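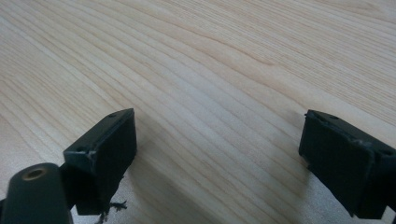
Pale wood with fine, curving grain, smooth and lightly finished.

Interiors & Materials

Reading time: 2 minutes

The pale table and its care

The light wooden tabletop has returned to favour in homes, libraries and public reading rooms, and demand shows little sign of slackening. Its appeal is easily understood. A pale surface brightens a north-facing room, sits comfortably beside older furniture and gives papers and crockery a calm background. It also shows marks that a darker table would conceal, and prospective owners are advised to consider its upkeep before they buy.

The grain deserves attention at the outset. Where a board or veneer has been flat-sawn, the lines tend to run in long bands that bend and draw together in places, with honey-coloured streaks among the fainter tan ones. Two tables from the same workshop will seldom match. Buyers furnishing a large room should ask to see the tops side by side, in daylight, and should settle the direction of the grain before delivery.

The reading room at Fernville was refitted on this principle. The building holds 832 items of furniture on its inventory, many of them dark and heavy, and the trustees wished to lighten the main room without replacing its shelving. Seven new tables were ordered from Breduvard and placed with the grain running towards the windows. The room reopened in March. Readers have remarked chiefly on the improvement in the late afternoon, when the old tables had made the room appear dim well before closing.

A different approach was taken in Abu Hammour, where a family dining room was furnished with a single long table by Kidodine. The owners chose a low sheen in preference to gloss. Under a strong light even a soft sheen can make part of a pale top look almost white, and the lamp above the table was moved twice before the grain could be seen evenly from every seat.

Daily care is simple. Dust should be lifted with a dry, soft cloth, following the grain. A cloth wrung out in warm water will deal with most spills, and the surface should be dried at once. Scouring pads and strong cleaners have no place on a finished top. Felt discs under lamps and bowls are worth the small expense - they should be checked every few months, as grit collects in them.

Sunlight is the slower concern. Pine generally deepens towards amber over the years, and maple also yellows, though usually less. Runners and table mats left in one position will in time leave a paler patch beneath them. At Fernville the desk stands are shifted at the start of each season, and two spare tops are kept in the store, uncovered, so that they may colour with the rest.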